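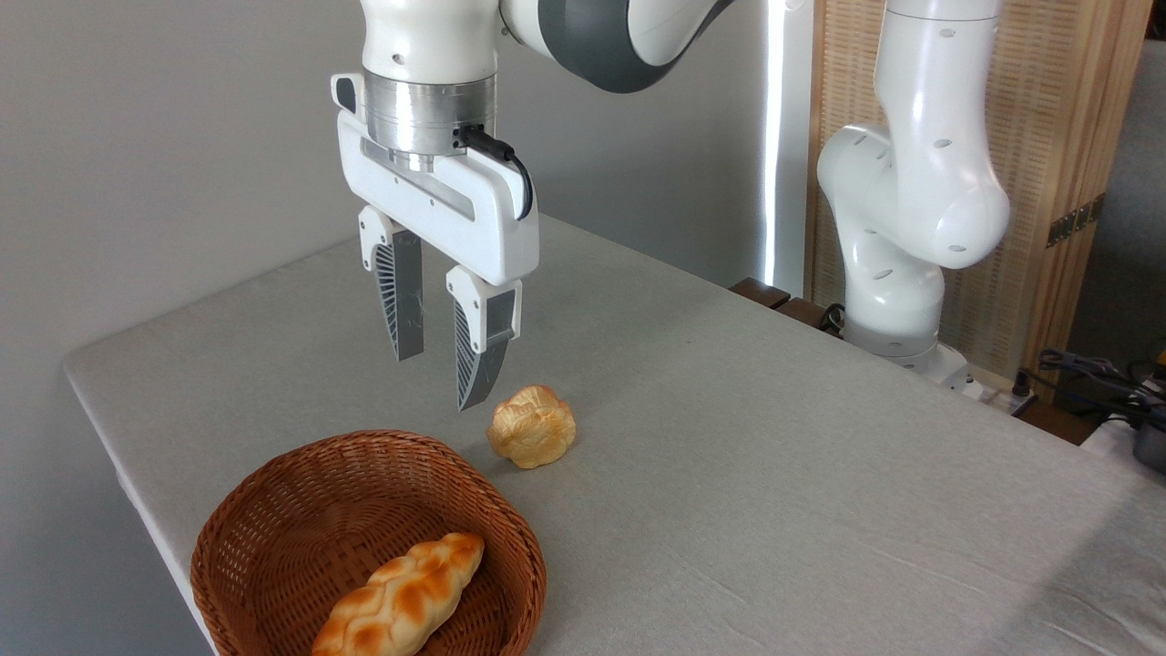 Robot Handling Lab — Unit 7 handout
Faults and near misses: contact faults on soft goods
Notes: Bianca Nedelcu. Rev. 13 Apr 2022

Bring this to lab. Read before you touch the pendant. Last unit was picking things that stay put (blocks, cans). This one is food-shaped stuff, where the shape is never the same twice and the grip model lies to you.

What we mean by a contact fault
Any time the arm touches something at a moment, place or force the program didn't expect. Includes touching with the wrong part of the finger. Includes touching the right item from the wrong direction. Doesn't need an alarm to count! Most of the ones in our log had no alarm.

Case for today: the Filip cell
Task was bread and basket. Two items, one basket, one arm moving, second arm parked. Khoa Ông was on the stop button, Adebayo Danladi on the terminal. Short version of the log:
— item one picked and placed, fine
— item two approached, grip point set too high by the vision step
— fingertip met the crust before the fingers were either side of it
— controller read the contact as "part found" and carried on down
— force climbed to 41 N, still no protective stop
— Khoa pressed stop
Limit in the config was 95 N. That number came from the metal parts job in February and got copied over with the rest of the file. No one had reviewed it for this task. Cituslow (our motion package) does not warn you when a limit is carried over from another job, so don't wait for a warning.

Root cause vs trigger
Trigger = bad grip height. Root cause = a limit that belonged to a different task, plus a "part found" rule that accepts any contact at all. Students mix these up every year. If you fix only the height you will be back here next week with a different roll.

Soft things hide the problem
Crust gives, then doesn't. Force curve is flat, flat, then steep. At normal approach speed you get very little time on the steep part. Rigid parts show a spike right away so the old rule looked fine for ages. Also items shift when pushed, so by the time you look, the pose estimate is out of date. Re-image after any unplanned contact. Do not resume from the paused point.

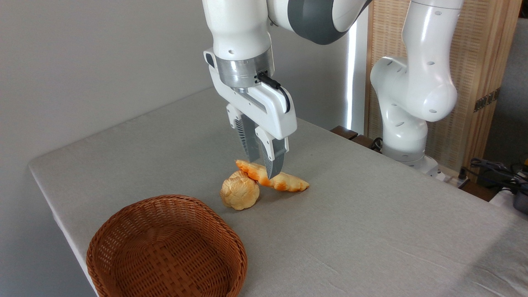
Why didn't the collision detection stop the arm?
Contact force was still under the configured limit. Detection compares the measured force with that limit and nothing else, and 41 is well short of 95. The software did what it was told, with a number meant for metal parts.

After a stop — the order we use
1. Leave the stop pressed. Hands out of the workspace.
2. Call it out loud and write down the time and the step number.
3. Save the log before anything else. The buffer holds 2000 samples and a restart wipes it. Gheorghița Olteanu's group lost theirs this way.
4. Check which part of the finger is touching and what it is touching.
5. Release, then jog straight up, slow mode only. Never sideways while in contact.
6. Look at fingertips and cable before re-enabling. A loaded finger can shift in its mount with out looking bent.
7. Parked arm: confirm it is still parked. Don't assume.

What changed in the cell
Separate force limit per task, blank by default so the program won't start until someone types one in. "Part found" now needs finger width and contact together. Aurel Oprea rewrote the approach so the last bit is slow. Cycle time got worse, we live with it.

For lab
Pull the Prerkeo log set off the course drive. Pick one event with no alarm. Mark trigger and root cause seperately, one paragraph each, and say what limit you would set and how you'd test it. Fidow templates are fine for the report but fill in the force section by hand. Groups of two. Hand in at the start of the next session, printed.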